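Selling Calm by the Can: A Term Project on Hemp-Infused Sparkling Tea
Samira Issa, Majdi Azar and Wenceslao Medrano
Consumer Products Seminar, Grinmont College

1. What we set out to do

Our assignment was to pick a beverage category that had appeared on local shelves within the last few years and find out who buys it. Two groups had already claimed energy drinks and one had claimed oat milk, so we took hemp-infused sparkling tea. Majdi had tried one once and reported that it tasted "like a lawn with ambitions." This was our entire literature review until the library opened.

We chose a single brand, Jitik, because it is sold in every part of Betcombe that has a cooler. It comes in lemon, hibiscus and something called Evening. The can says Evening is a flavor.

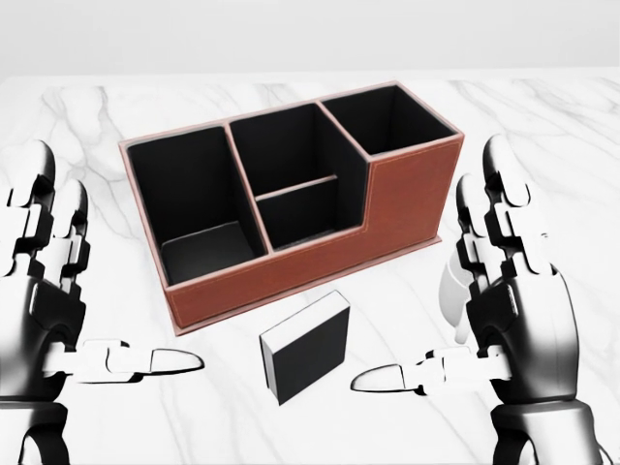
Desk organizer with its compartments empty.

2. Method

We wrote a questionnaire of 8 questions and handed it out at the Chamoun grocery, the campus bookstore and the bus station. The first draft had a question about "wellness goals," which we cut after a man at the bus station asked whether getting to his bus counted.

We ended up with 211 completed forms. Another stack came back with only the free-drink coupon torn off, and we have excluded those, though they are arguably our clearest finding.

Chamoun's manager, Dalal Dabbas, also let us look at the store's sales totals for the spring. The store sold 2,513 cans of flavored sparkling drinks of all kinds, of which 623 were Jitik. We had expected far less, and Wenceslao rechecked the sheet on the assumption that he had read the wrong column.

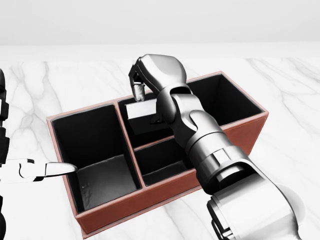
The sales sheet does not separate the flavors, so we asked the cashiers. They agreed that lemon goes first and disagreed about everything else. One cashier maintained that hibiscus buyers are "mostly people who couldn't reach the lemon." We moved the lemon to the bottom shelf for one Tuesday to test this, with permission, and it sold out by 4 p.m. anyway.

3. Findings

Most people who filled out a form said they bought the drink for the taste. Most of the same people, asked to describe the taste, wrote "fine." The next most common reason was wanting something to hold at a party that was not beer. Very few mentioned hemp at all, and several seemed unhappy to learn about it from us.

Price came up more than we had planned for. We gave it one question and people wrote about it in the margins of the other seven.
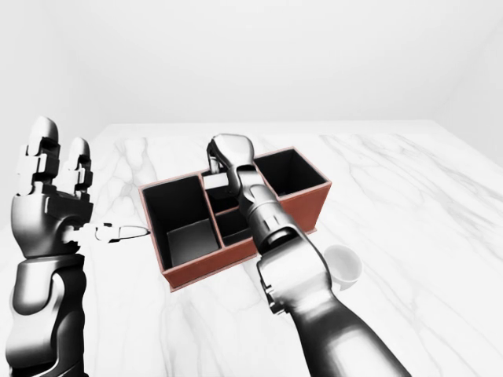 Organizer box and small white cup on the marble tabletop.

We also asked when people drink it. Afternoon won easily. Evening, the flavor, is mostly consumed at lunch.

4. Problems

Our sample leans heavily toward people waiting for buses. Samira's cousin filled out the form twice, in different handwriting, and we caught only one of them before the tally. Our instructor, Tadeusz Chmielewska, pointed out that question 5 asks two things and question 6 asks neither of them. We have left both in the appendix as printed. 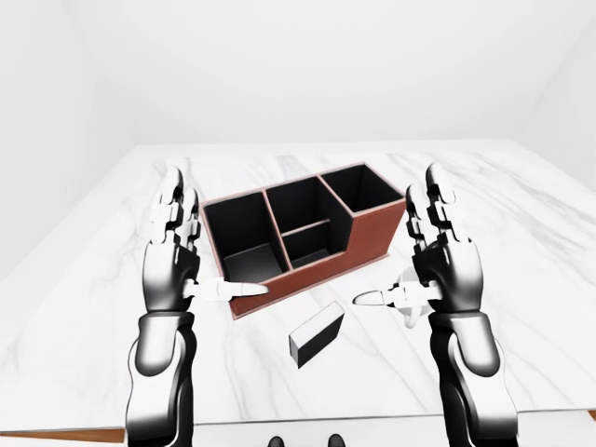

5. If we did it again

We would start at the grocery, skip the coupon and ask about price first. We would also hold a blind tasting against ordinary lemon seltzer, which was in the original plan until Majdi drank the samples. Dalal Dabbas has offered us the fall sales totals if another group wants to continue, and the blank questionnaires are in the seminar room, second drawer.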